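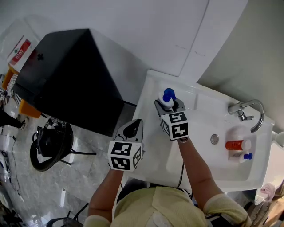 Home | Kitchen | Bath | Small Spaces | Reviews | About

The Malý washbasin, after a long winter of living with it
Posted 20 July 2021 by Emília Vlček

I put off writing this one for ages, mostly because I couldn't decide whether a person can really have that much to say about a sink. Well, I can! We had the Malý put in back in February, when the old basin finally cracked from the tap hole down, and I have washed my face, my paintbrushes and a great many socks in it ever since.

First, the shape. It's a plain white rectangle with a rounded bowl, and the bowl is deep, which is what sold me. Our old one was so shallow that the water came straight back out at you (I owned a special sweater for brushing my teeth, and I'm only half joking). I can fill a jug in the Malý without tilting it, and I can rinse out a pair of tights without soaking the floor.

The rim is wide, and I love it and grumble about it in the same breath. It's lovely to have somewhere to set a glass down while you hunt for your toothbrush. But a wide rim is an invitation, and in our house every little bottle ends up on it sooner or later, and then some elbow sends them all into the bowl. Vitamins, eye drops, the lot. The porcelain hasn't chipped yet, and I've dropped a full bottle of mouthwash in there, so full marks for toughness. My advice is to have a cabinet right beside it with a flat top, and use that for the bottles instead. Ours is black and shows every speck of dust, but it's a good height and I wouldn't be without it.

The faucet is a tall curved one in chrome, with a short lever down near the base. I bought it separately, from Galadetti, and it cost 170 on top of the 560 for the basin. The height is wonderful for washing hair. The lever is a bit stiff, and being so low down it gets soap on it all day long, so you'll be wiping it more than you'd like. The round stopper sits neatly in the drain and holds water overnight, as I found out by forgetting a cardigan in there.

Cleaning is easy: a soft cloth, a drop of dish soap, done. The wall behind is another story. Ours is plain white paint, it's picked up scuffs above the faucet, and I do wish I'd paid for a bit of tile while the plumber was there.

Would I buy it again? Yes, and I'd get the same size too. I'd just ask for a looser lever.

Comments (3)

Walid Fakhoury
We have the Altmont one, much shallower, and I'm jealous of your jug. Does yours leave a puddle in the corners of the rim?

Emília Vlček
A small one on the wall side, Walid. I run the cloth along it at bedtime.

Uriel Magaña
Take the lever off and put a little silicone grease on the cartridge stem. Mine moved much better afterward.

Reviews | Newer post | Older post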